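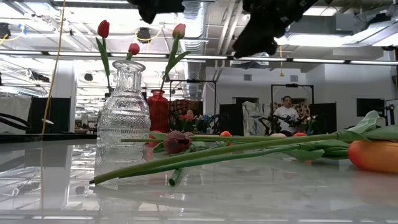

March 10, 2019

Dye bench, week two of the madder business. Writing this while the second pot comes up to temperature, so excuse the handwriting (and the thumbprint, which is pot one).

I wound off ten-gram skeins from the Zeltwood cone last night and scoured them in the big enamel pan with a squirt of the neutral soap. The water went a sort of weak-tea color, which surprised me for a yarn that's sold as ready to dye! Second scour came out nearly clear. I'm going to do two scours on everything from that cone from now on, and Freya, if you're reading this, the skeins you borrowed only had one. Sorry.

Mordant was alum at 10 percent weight of fiber, same as before. I left the cream of tartar out of half the batch to see if I could tell the difference. Knotted ties = with, plain ties = without. Please don't retie them.

Pot one: chopped root from the Drutach bag, soaked overnight, then brought up slowly. I held it at 70 C for the first stretch and was very pleased with myself, and then the phone rang and when I got back the thermometer said 82. So pot one is brown. A nice brown, a sort of old-brick brown, but I was after the orangey red Pichit got in July and it isn't anywhere near. I've labeled it "brick" and we can pretend.

Pot two is the same root, same weight, with a pinch of chalk in the water this time. Pichit Somboon swears by the chalk. Our tap water here is so soft that the soap never rinses off your hands, so I think he's probably right, and I should have listened before wasting a bag of root on it. Keeping this one at 70 and I have taken the phone off the bench.

Later – pot two is out. Much better! Still a touch more orange than the July sample, but if you hold them together by the window they could be cousins. The skeins with cream of tartar look a bit brighter to me. Freya Stockdale looked at them and picked the other ones, so who knows. We'll do it again blind, with someone else holding the tags.

Exhaust bath: I threw in two skeins of the gray Trandia yarn just to use up what was left. Came out a dusty salmon that I like more than anything else on the rack, which is annoying because I didn't weigh a thing. Roughly a third of the pot was left by then, going by the tide line. Must write things down BEFORE they go in.

Odds and ends:

- The lid on the small pan (the one we call Joseph) doesn't seat anymore. It rattles and lets all the steam out. Fine for scouring, no good for holding a temperature.
- We're low on alum. Enough for one more batch, maybe.
- Strainer bags need turning inside out and drying properly. I found root bits in the felting tub.
- Somebody has the good scale. I used the kitchen one and it only reads to 2 grams, so treat today's small weights with suspicion.

Light test strips are going up tomorrow, half covered with card, one from each pot plus the salmon. I want pot two repeated with no other changes before anybody touches the iron – I know it's tempting, Freya, but leave the rusty nails in their jar for now.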